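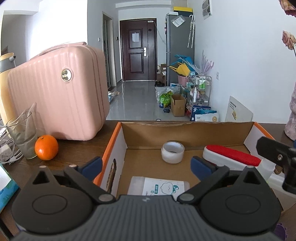 Koen Van Rooij wrote to us after the February tremor to ask why his report showed up on the map two streets from his house. He had felt a single thump at breakfast, filled in the form, and thought we had the address wrong.

We get that question often. Nenden moves every public report a short distance before it goes on the map, so that a reader can see how the shaking spread without seeing who lives where. The full address stays in our records and is used only to work out distance from the epicenter.

Who we are

Nenden collects and publishes reports of small earthquakes. We began as a mailing list for people who had felt something and wanted to know if anyone else had. Today we run 27 ground sensors and a public report form, and we put out a short bulletin after each event that we can confirm.

Most of the earthquakes we cover are weak. They rattle windows, wake up dogs and bring a lot of phone calls to the fire department. Very few cause damage. They are still worth writing down — a good record of small events helps show where the ground is moving and how different kinds of soil carry the shaking.

What we do

Our sensors sit in basements, school storage rooms and farm buildings between Quintela and Lundent. Each one sends its readings to our office in Quintela, where a person looks at the signal before anything is published. Trucks, quarry blasts and slammed doors all leave marks on a sensor, and we would sooner be slow than wrong. Our usual time from first signal to first notice is 18 minutes.

The report form

The form has 7 questions and works on a phone. It asks where you were, which floor you were on, what you heard, and what moved.

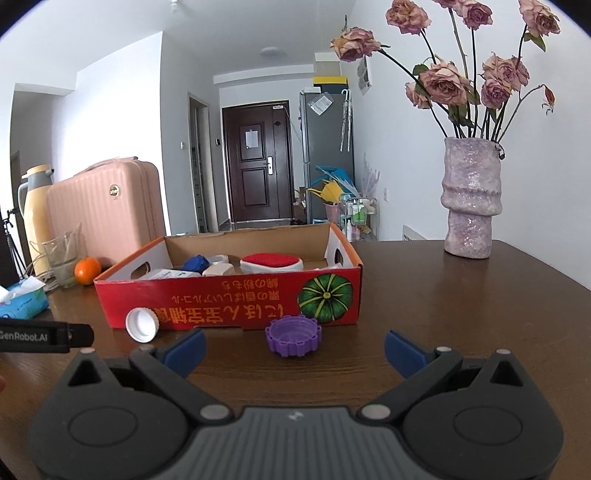
Reports about objects are most useful when they say how the thing was placed before the shaking started. "Something fell off the table" leaves us guessing. A cap lying open side up, like the purple one, will stay put through most of what we record, so it doesn't tell us much. The white ribbed cap by the red box is standing on its edge, and if a cap in that position went over while you were sitting next to it, please put that on the form. Tell us what it was standing on, too. If nothing moved at all, we want to know that as well.

Titance

Titance is the software we use to sort reports and match them to sensor readings. Laine Ozoliņš wrote the first version and still maintains it. It groups reports by time and place and flags the ones that don't fit, and a staff member then reads those by hand.

Host a sensor

We want to bring the network up to 40 sensors. A host needs a solid ground floor or basement, a power outlet and an internet connection. There is no charge and no payment. We install the unit, and you can ask us to remove it whenever you like. Hosts near Lundent are needed most.

Nenden does not predict earthquakes. In an emergency, call your local emergency number first and fill in the form later.

Page last updated 18/06/2020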